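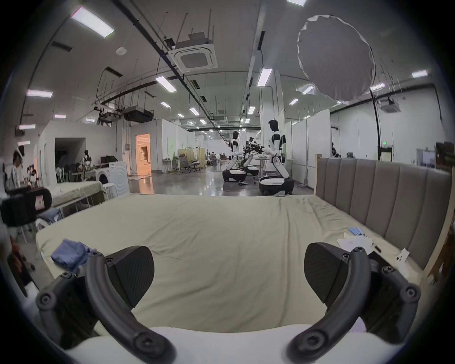 Chapter 4
Singing Together: How Community Choirs Choose What to Sing

If you have ever sat through a concert and wondered why on earth those songs were sung in that order, you have already begun the work of this chapter. Programming (the choosing and arranging of pieces for a performance) is one of the quieter crafts in music, and most singers go years without giving it much thought. They turn up, a folder is handed to them, and off they go. Yet someone sat at a kitchen table with a pile of scores and a cup of tea going cold, and made a great many small decisions on everybody's behalf.

In the last chapter we looked at how a choir is put together: its voices, its rehearsal habits, and the odd business of getting sopranos and basses to listen to one another across a draughty hall. Now we turn to what those voices are given to do. We will spend most of our time with amateur groups, partly for the simple reason that there are so many of them, and partly because their choices are often more interesting than people expect. A professional ensemble can sing nearly anything by Friday. A community choir has to think about who will be away in the school holidays, how many tenors it can count on, and whether the piano in the hall has been tuned since winter.

Our main companion will be the Dovport Harbour Singers, a mixed choir in a coastal town of 2595 people. You will meet them several times before the chapter is finished. They rehearse through the cooler months, give a concert every April, and keep their old programs in a set of cardboard boxes, which is a great gift to anyone writing a textbook. Looking through those boxes we can see the choir changing its mind over the years. The early programs lean heavily on hymns and part-songs. Later on there are folk songs in several languages, then film music, and then a whole evening built around the sea, which seems to have been so well liked that they did it again the following year with hardly a change.

The Dovport programs also show us something about learning a song from somebody else's tradition. One season the choir took on the Terari cradle songs, a group of four short pieces passed along by ear before they were ever written down. The singers had been used to reading from the page, and at first they asked for the printed music. Their conductor held it back for several weeks and had them learn by listening and repeating, a line at a time, and the choir's notes from that season are full of grumbling followed, rather sweetly, by pride. We will come back to these notes in section 4.3, where you will be asked to try the same method with a partner. Please don't skip it, even if you are a confident reader! It feels slow and a bit silly at first, and then something settles in the ear that was not there before.

There is a second group to introduce, and it could hardly be more different. Mivum is a women's ensemble of 20 voices that sings mostly new work, a good deal of it written for them. Their best-known commission, the Núñez Evening Songs, asks the singers to hum, whisper and clap as well as sing, and it has no conductor's part at all. They perform it standing in a ring, in a former wool store that seats around 1447 when the side doors are opened up. Putting Mivum beside the Harbour Singers will help us ask what a program is for. Is it there to please the people listening, to stretch the people singing, or to say something about the place where both of them live? Most programs try to do a little of each, and you will find that the balance shifts from one concert to the next.

What you should be able to do by the end

Explain how the size and make-up of a choir affect the pieces it can choose.
Describe two ways of ordering a concert, and say how each might feel to an audience.
Compare learning by ear with learning from a score, drawing on your own try at both.
Plan a short program for a group you know, with a note to the audience.

Words to listen for

Program: the pieces in a concert, and the order they come in.
Commission: a new work that a group has asked a composer to write.
Part-song: a song for several voice parts, usually without accompaniment.
Call and response: a pattern in which one voice or group sings and another answers.

Before you read on

Think back to the last time you heard people singing together. It might have been a concert, a church service, a footy crowd or a birthday party. Write a few lines about what was sung, who seemed to know the words, and how it started. Keep your notes somewhere handy, as you will add to them in section 4.1, where we open the first of the Dovport boxes.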